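Does Wood Grain Really Tell You How Old a Tree Was?

You may have heard that you can read a tree's age from the lines in a table. Be careful with that one.

In many places, a growing tree adds one ring of wood each year. Spring wood is often pale. Summer wood is often darker. Cut straight across the trunk and you see circles. Count them and you get an age - if the cut is clean and goes all the way to the middle.

Table boards are usually cut along the trunk, so the circles turn into stripes. A wide stripe might be one ring sliced at a slant. Counting stripes won't give you a birthday.

A sign in Risidgate park used to say its big oak was 200 years old. Who checked? Kavinda Amarasinghe did, after a storm knocked it down in November. She counted 82 rings. The sign is gone now.

Light wooden tabletops, with grain to look at:
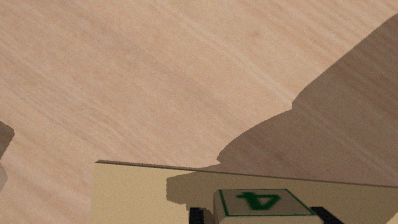
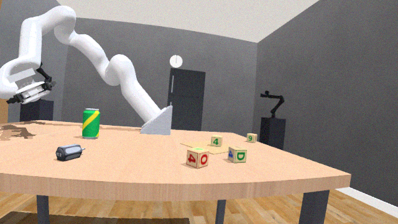
And what about "one ring, one year"? Even that rule slips. In a bad drought a tree may skip a ring, or make an extra false one. Some trees in hot, wet places hardly make clear rings at all. So when somebody tells you a tree's exact age, ask how they counted.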